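## 3.2 Component Service Life in Shared Office Desktops

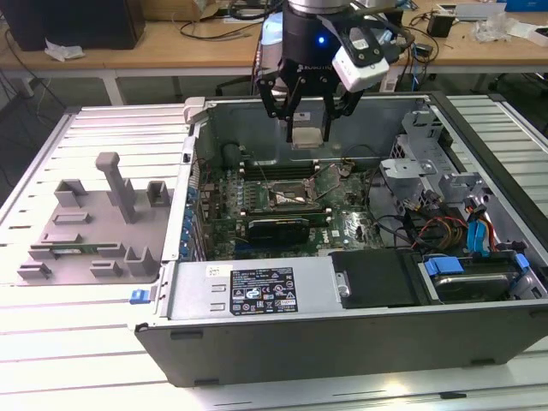
**Figure 2.** Desktop tower on its side with the side panel removed and the motherboard exposed.

Does the age of a desktop predict when it will be withdrawn from service? Age alone is a weak predictor; the amount of memory installed at purchase and the operating system support date account for most withdrawals in our records.

The analysis draws on the asset register kept by the Furndale district offices, which lists over 4,000 desktop machines across 16 sites. Each entry gives the purchase date, the installed memory, the storage type, every logged repair, and the date and stated cause of withdrawal. Entries with no purchase date were dropped. Machines moved between sites were kept under the site where they had spent the longest time. The register was exported in May 2022, and machines still in use at that point were treated as censored observations.

Withdrawal causes were entered as free text and had to be coded. We used four groups: hardware fault, insufficient performance, end of software support, and administrative. The last group covers office closures and bulk replacement under contract. Where an entry named two causes, the first was used. This rule probably understates end of software support, which staff at several sites tended to write second. Site-level coding was checked against the repair logs wherever both were available.

Two purchasing models were in place during the study period. Sites supplied through Tralus bought machines outright and repaired them locally. Sites supplied through Temba leased them on a fixed term, with faulty units exchanged whole. The leased machines have few logged repairs as a result, and their withdrawal dates cluster at the end of the lease. We therefore fitted the survival model to the purchased machines only and report the leased group separately in Section 4.

Among purchased machines, the median service life was 7 years. Storage drives and power supplies made up the larger part of logged hardware faults, and most of these were repaired without withdrawal. Board-level faults were less common but usually ended service, even when a matching board could be had from spares. Memory upgrades were associated with longer service in all of the purchased groups. The effect may be partly one of selection: technicians were more likely to upgrade machines they already judged to be in good condition.

Cemia, the inventory system used at the sites, changed its repair codes in August of the second study year. Codes from before the change do not separate power supply faults from other electrical faults. These records were assigned to a combined category and left out of the component-level estimates in Table 3, but they remain in the withdrawal model.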